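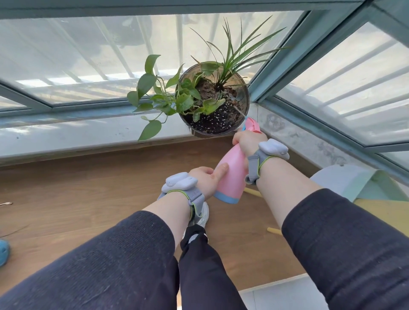 Slide 1: the clear pot on the corner ledge, two plants sharing

Right, hello everyone, can you hear me at the back? Lovely. I'm Glenys Jenkins, and I've been asked to talk about watering windowsill plants, which sounds like a five-minute job and I've got twenty, so settle in.

(Wait for the latecomers. Say hello to Seren Lewis if she's made it, she's driven over from Rukmont.)

I'll start with this pot because it's the one people always ask me about. There's a pothos on the left doing its usual trick of tumbling over the edge, and then something grassy at the back fanning up and out. I say "something grassy" because Yến Huỳnh is sure it's a spider plant and Shahram Ahmadpour says mondo grass, and they've both had a go at persuading me over coffee! Hands up for spider plant? Hands up for mondo? (Don't let this run on. Last time it ate half the talk.)

What I want you to look at is where the water's going. It's a thin stream, down at the rim and the soil, over on the right-hand side. When I started out I used to wave the bottle vaguely over the leaves and think I'd watered. All I'd done was wet the leaves and the window, and I lost a fern that way and blamed the fern.

So, point the nozzle at the soil. Two hands on the bottle if you can, one up by the trigger and one steadying the body. A full bottle is heavier than you expect once you're reaching over a ledge, and my wrists are not what they were.

The other thing I like is the clear pot. You can see the soil, and you can see the little white bits in it, which are perlite. Dark soil is damp soil, near enough, and when it goes pale and comes away from the side you know it's thirsty. You still want a finger in it though. (Pass the two sample pots round here, dry one and damp one. Ask for them BACK.)

Sharing a pot: people get nervous about this. My view is it's fine as long as both plants drink at much the same pace. Pothos is very forgiving. I wouldn't put one in with a cactus.

(Sip of water. Check time, should be seven minutes in.)

A word about numbers, as Nerys Parry made me work it out for the newsletter. I kept a tally on the back of an old calendar from November onwards, every single time I picked up the sprayer, and it came to 424 goes. Of those, 163 went on one plant, a maidenhair, which died anyway. So if you're feeling guilty about a plant, there's company for you in this room.

Next slide please.

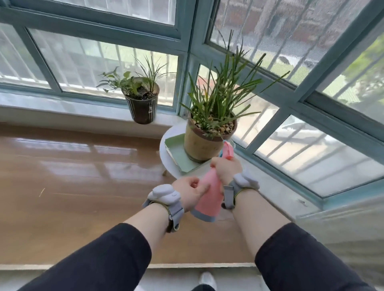
Slide 2: tall grassy one on its own little table, smaller striped pot on the sill

Same corner, and I do love a corner window. Light from two sides, so things lean a bit less, though you should still give the pots a quarter turn when you remember. I remember when I'm hoovering.

The big one has a small round white table to itself, and I'd recommend that to anybody with a tall plant and a narrow sill. Those long leaves want room to flop! Some of them are up by the top panes and some are hanging over the pot, and if it was squashed up on the ledge you'd be brushing past it and snapping the ends.

Now the gravel. There's a layer of pale brown gravel and pebbles on top of the soil, and it looks smart and it cuts down on those tiny black flies. The snag is you can't see the soil any more, so everything I just said about dark and pale is no use to you. Push a bit of the gravel aside and feel underneath, or lift the pot and learn its weight. And go slowly with the water. Let it sink through, have a pause, give it some more.

(If someone asks: yes, a spray bottle is slow for a pot that size. I'd use a can for a proper soak and keep the sprayer for topping up.)

Tray underneath, please, always. I ruined the top of my mother's sewing table and I still hear about it. Tip away anything that's still sitting in the tray after half an hour.

Then over on the left, the small dark pot with the white stripes. It's got a young broad-leaved plant leaning over and a little tuft of thin leaves next to it. Youngsters like that can be knocked flat by a hard jet, so loosen the nozzle to a mist, or aim at the side of the pot and let it trickle down. And it's got a label! Label your seedlings. I've a whole shelf of mysteries at home.

(Questions. Likely ones: tap water, leave it to stand overnight if you're fussy. Brown tips, usually dry air or uneven watering. Feeding, spring and summer, half strength.)

Cuttings are on the table by the door, help yourselves, one each to begin with. Nerys has the sign-up sheet for the repotting morning, and bring your own gloves.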